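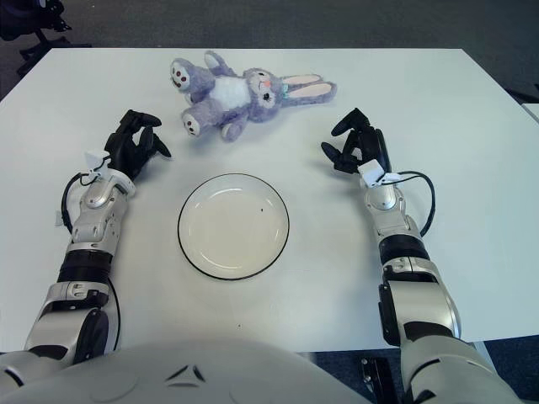 Our unit at the Nesthorpe site of Cimdale has been handling soft goods with the two-armed machine since June. My job title hasn't changed. My day has.

Before that, four of us on the bench picked and placed by hand, 200 items a shift each. Now two are on the bench and two are on what the roster calls supervision: setting the table, watching the run, logging faults. I'm on supervision. Plush is the hard category, as it sags and there's no fixed place to grip it. 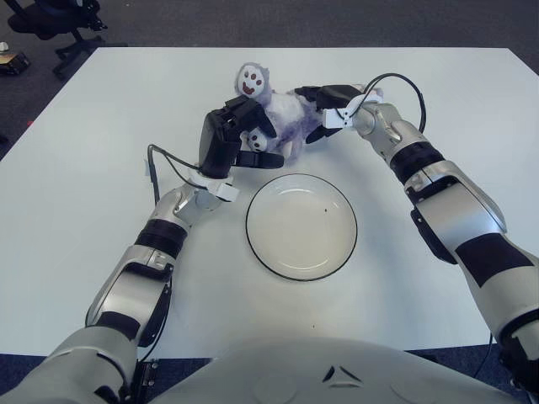
Both hands on the plush, plate below.

The pay grade stayed the same after some back and forth with Brendance, who handle our labour contracts. Training was 40 hours, most of it on stop procedures and fault codes. My wrists are better. My concentration at the end of a shift is worse, and the break schedule was written for lifting work, so it doesn't help much.

The fault log is where the time goes. An entry needs the item, the arm,
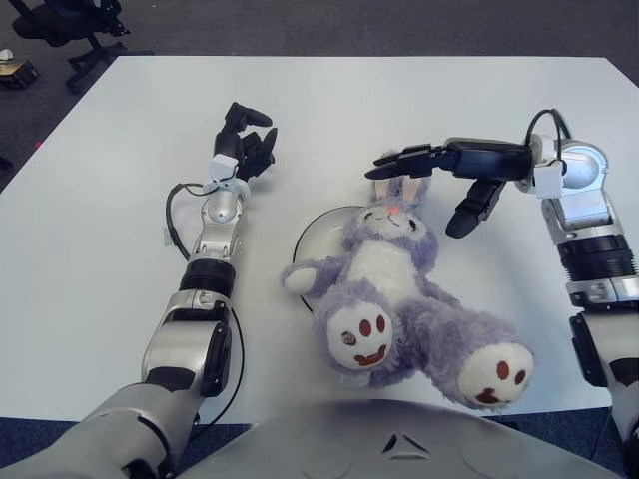 the stage of the task and a short note in plain words. I allow 10 minutes an hour for it. The old hands write better notes than the new starters do, having dropped the same items themselves. 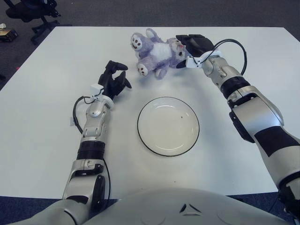 Page last changed: 3/12/21

I've asked for the two roles to rotate weekly. No answer yet.

Comments

benchside: Same split at our place in Tully. Rotation fixed the boredom but the logs got patchy.

mk_97: Who signs off a restart, you or the line lead?

Author: Line lead. I can stop it but not start it.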